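When the Arm Does Not Stop: A Conversation With the Safety Engineer at Druken

The lead safety engineer at Druken asked that we leave out all personal names, and we agreed. The company is small, and the engineer did not want one person to look guilty for something that, in the engineer's words, "belongs to the whole building." We met on a Sunday, when the lab was closed.

Druken writes control software for two-arm tabletop robots. Most of the work is done first in simulation, where an arm can hit a table a thousand times and no one must pay for a new finger. The programs that do well there are then moved to the real arms in the next room. In August one of these programs, a pick-and-place task known inside the company as Midard, passed its simulated tests and then drove a real arm into the table on the first morning.

"It was not a dramatic crash," the engineer said. "The arm came down, the fingers touched the table, and it continued to push. The person at the station pressed the red button. One finger was bent and the wrist had an error that we could not clear. No person was touched. But the arm should have stopped before the button, and it did not."

I asked how long it pushed. The engineer had the log printed on paper and turned it toward me. From the first contact to the button, 4 seconds had passed. "For a human this is quick. For a controller it is a very long time. The force limit must act in a small part of one second."

The force limit was the first suspect, and it took the team 18 days to understand what happened to it. The real arm has a limit in its controller. The simulated arm has a limit too, but it is written in a different file, and a setting in that file had been changed so that long test runs would not be interrupted. When the program was moved to the real arm, its settings were moved with it, and the value from the simulation was written over the safe one.

"We had a rule that the safety values stay on the machine," the engineer said. "The rule was in a document. It was not in the software. So the rule was a wish." 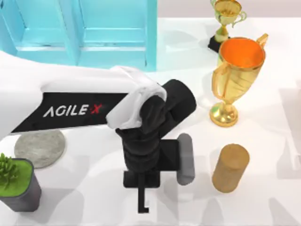 Why did the simulated tests not show the problem?

The simulated table had no way to complain. Contact with it was computed, but the test only asked if the object arrived at the right place, so a run in which the fingers pressed hard against the table was still marked as a success.

The engineer went back through the old runs to see how often this happened. There were 1,606 of them for the Midard task, all marked as passed, and 18 had contact with the table above the limit of the real arm. "They were there the whole time. We had the numbers on our own disk. We did not look at them, because the result at the end was green."

There was a second cause, and the engineer spoke about it with less comfort. The height of the real table had been measured when the station was built. Later the station got a new top, a little thicker than the old one, and the measurement was not repeated. The program believed there was still free space under the fingers. With a correct force limit this error would have caused a stop and some bad words, and nothing more.

"People want one cause," the engineer said. "I also want one cause. It is easier to write the report."

The changes are partly finished. The safety values are now locked in the arm's controller, and a program that tries to write them is refused and the attempt is logged. The simulation reports the highest contact force of each run, and a run above the limit fails even when the object is placed perfectly. The table height is measured again each time a station is opened or repaired. New programs run first at low speed, with the fingers kept well above the table.

An outside company, Gebremichael, was asked to check the new procedure. It found one more path by which old settings could return, through a backup tool that Druken had almost forgotten. The tool has been removed. A second project, Astum, was delayed while this was done, and I was told that the client was not pleased.

I asked if the engineer now trusts the simulation less. The answer came after a long pause. "I trust it for what it was asked. In August we asked it a too small question. I still want my team to break things there first, it is the right place for it. But when somebody shows me a list of passed tests, I ask what the test was looking at. Sometimes they must go and check, and I wait."

The bent finger is kept in a drawer in the engineer's office. The wrist was sent for repair and has not yet come back.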